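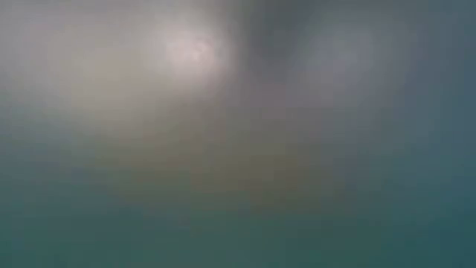
Romana Pešek: The first thing people ask me is whether they need to have played before. They don't. I had never picked up a football until the year I joined, and I ended up on the offensive line for four seasons.

Rustby Gridiron Club is calling for players, game-day staff and two assistant coaches for the coming season. We play full-contact American football under three-down-lineman rules at the local level, with a senior men's side, a senior women's side and a mixed flag program. The season opens in August.

Players

Senior players must be 18 or older on the day of the first game. Flag players can be 15 or older with a parent's signature. We take all body sizes. Linemen are always in demand, and so is anyone who can long snap.

You'll train two evenings a week at Sarnosari Oval, plus a walk-through on the morning of home games. Preseason conditioning is optional for returning players and compulsory for new ones. New players also do a tackling course before they are allowed into contact drills. If you've come across from rugby league or Aussie rules you still have to do the course.

The club has 37 sets of shoulder pads and helmets for loan. They go to rookies first. You supply your own boots, mouthguard and girdle. The playing fee is $600 for the season, which covers insurance, registration, ground hire and your game jersey. You can pay it in 4 instalments. Flag fees are lower and will be confirmed once the ground bookings are settled.

Selection for the senior sides is by tryout. Everyone who tries out and finishes the tackling course is offered a place on the training list. Game-day rosters are picked by the coaches each week, and attendance counts.

Assistant coaches (two positions)

We need a defensive backs coach and a special teams coach. Both are part time and paid a seasonal honorarium, with travel to away games covered. The special teams job includes the kickers, and we had trouble with field goals last year, so someone who has kicked or coached kicking would be looked at closely.

You will need:
A current Working with Children Check, or willingness to get one
A first aid certificate, or willingness to get one
Some playing or coaching background in gridiron, at any level
Your own transport

You'll report to the head coach and attend one film session a week. Film is shared through Rirolik, and we can show you how to use it if you haven't before. The women's side and the men's side share position coaches, so expect to work with both.

Game-day staff

We are after people for the chain crew, the clock, water, equipment and the gate. Chain crew get a short briefing on the rules and need to be comfortable standing for a full game. Statistics is a separate job and suits someone who can write quickly. You don't need to commit to every home game, but we do ask for your available dates up front so the roster can be drawn up.

A qualified athletic trainer or sports physio is also wanted for home games. This is paid per game at a rate to be agreed.

Ground and travel

Home games are at Sarnosari Oval. There are change rooms at the northern end and parking off Šimek Road. The longest away trip this season is 871 kilometres return, and the club puts on a bus for that one. Other away games are by car pool.

How to apply

Players should fill in the registration form on the club website and tick the side they want to try out for. List any concussions in the past two years, including those from other sports. It won't rule you out, but you may be asked for a doctor's clearance.

Coaching applicants should send a one-page summary of experience and the names of two referees to the club secretary, marked with the position they want. Game-day staff can put their name down using the same form as players, under "Other roles".

Tryout times will be emailed to everyone who registers. Bring water, boots and a shirt you don't mind having a number taped to.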